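The Long Way to Pack a Lunchbox

The student robotics club at Veder has a goal that sounds small: teach a machine to put a packet in a divided tub and close the lid. Members have been at it since November. They want 3,000 demonstrations, each done by a person with a gripper in either hand, before they train anything at all.

I went in doubting it, and an afternoon at the table didn't fix that.

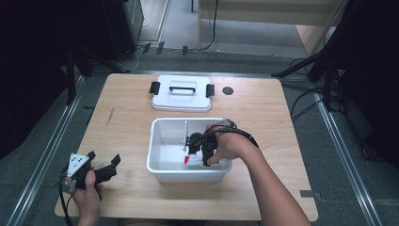
A good run is over quickly. A bad one gets thrown out, and the club's own log shows 132 discarded so far. Some members can do 80 in a session, which is impressive in the way that folding a great many napkins is impressive. What are they learning? Patience, mostly, and how to fill in a spreadsheet.

The club calls its project Orora and plans to enter it in the Kragh Cup, where teams get 300 seconds to finish a household chore. The rules allow any method. A rival team, Clustel, is writing its motions by hand, and I'd have guessed that was the smarter bet for one tub and one lid.
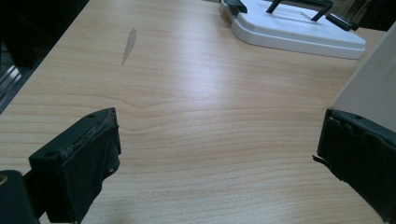

The members I spoke with had heard all this before. Hand-written motions break when the tub shifts, they told me, and theirs shouldn't. Maybe so. I asked to see it work with a tub from a different store and was told that comes later, after training, if there's time before the cup. I'd like to see that test moved up. It would cost them one session, and they'd know a lot more about what all those runs are buying.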